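Records notebook, council contracts, Tuesday 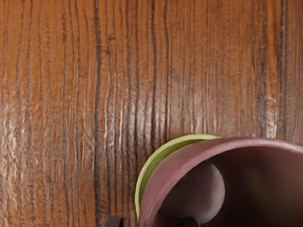 Wood tabletop, glossy finish, computer render.

Started on the Fludach shire minutes at 8.40. Braulio had already pulled the PDFs for the works committee and the two special meetings. The April special meeting is the one where the depot roofing contract went to Drokent, and the agenda for it went up the afternoon before. Standing orders say three clear days. No urgency motion that I can find, but the scan is missing page 6, so I can't say there wasn't one.

Votes on the Drokent motion: 6 for, 5 against. The mayor voted. I had this down last week as a casting vote and it wasn't, so fix that in the summary sheet before Teodoro sends it anywhere.

The tender report is 133 pages and was attached to the agenda as a late item. Two councillors asked to defer so they could read it. Lost on the same numbers.

Ran the text extraction again. It drops the right-hand column wherever the clerk has used a table, so names of movers and seconders go missing. Went back to typing those by hand. Got through around 40 motions before lunch. Column headings now match the Iordache sheet, except "amended", which they record as a date and we record as yes/no. Leave ours alone for now.

Stetex also tendered. Their price is blacked out in the public copy but the ranking table isn't, and it has them first on price and third on "local capacity". No definition of local capacity in the criteria as advertised. Check the original ad in the library's newspaper file.

Rang the shire office about page 6. Was told to put it in writing. Email sent 2.15, copy in the correspondence folder.

To do
Teodoro: compare the advertised criteria with the scored ones
Braulio: rescan the handwritten attendance sheets, the first lot are too faint
Me: declarations of interest register, last year's and this year's

Haven't looked at the audio yet.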